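Tidying Workshop, Session 2: Clearing a Surface
Notes by Tobias Zamora, Tunville evening course 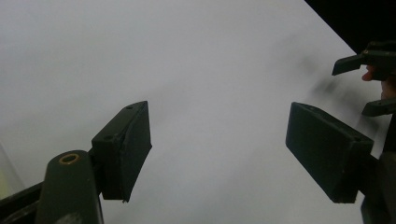 Fig. 1. Pale surface, a faint grey smudge to the right of the middle.

Right, before anything goes back, look at your worktop from low down, with the big light off! I missed no end of marks at home that way round. Start at the far edge and work towards you (I use an old tea towel, folded in four). Please bring your own cloths next time, and read the Dera handout, pages 2 to 5.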